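Wednesday, May. App store rename / library migration

Picked up where Guoqing left the ticket. The old Dornley store app becomes Zevcombe Media on the tablets next month, and we need to know what happens to purchases, playlists and half-finished downloads when the update goes on over the top of the old one.

Setup: 3 tablets, all on the old store app, each signed in to a separate test account. Account A has apps only. Account B has apps plus music. Account C has everything, 265 items, including the rentals Peiyu bought on Monday's build.

Tablet A updated without trouble. Icon changed, name changed, all apps listed under My Items. Auto-update setting carried over. The notification sound went back to default, which I logged as minor.

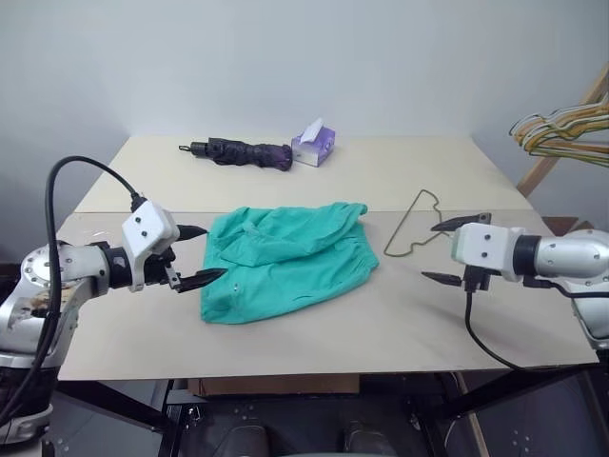 Tablet B took longer. The music tab was empty on first launch and stayed empty until I signed out and in again. After that all the albums showed, but the two playlists I had made were in reverse order. Repeated it from a clean restore and got the same result, so it is not a one-off. Log saved in the shared folder under B-second-run.

Tablet C is the one to worry about. Books and apps were fine. 24 songs were listed twice, once as "purchased" and once as "uploaded". They play from either entry. Deleting the uploaded copy removes both, and the purchased one only comes back after a full refresh of the library. A customer who tidies up duplicates is going to think we took their music.

Chunhua checked the account on the server side. Only one record per song there, so the doubling happens on the tablet. Her guess is the old local index is being read and then added to the new one without a compare. I agree but have not proved it.
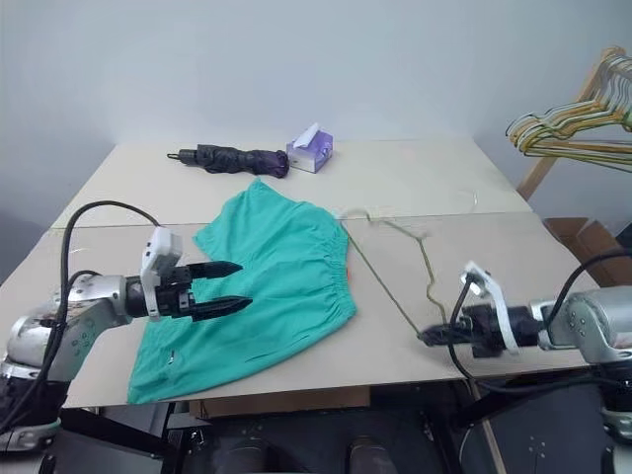 Tried clearing the app cache before updating. Duplicates gone, but so are the offline downloads, and on C that meant roughly an hour of pulling films back over the office wifi. Not something we can ask people to do.

Rentals: the 48-hour clock survives the update. Good. The remaining time is shown in hours on the old app and in days on the new one, rounded down, so a rental with 20 hours left reads "0 days". Filed separately and assigned to Povilas.

Payment cards carried over on all accounts. Gift balance carried over on A and B. On C it showed zero for 5 minutes and then corrected itself. Did not manage to repeat that one.

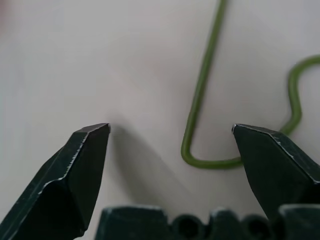 Qianru read the above and wants the gift balance moved up the list. Her view is that a zero balance, even for a few minutes, will bring in more support calls than the doubled songs, and she would hold the Montecinos rollout for it. She also asked for the same run on a phone, with the screen locked during the update.

To do: phone run, compare the index files before and after on C, ask Tiltitz for a build with the extra logging turned on.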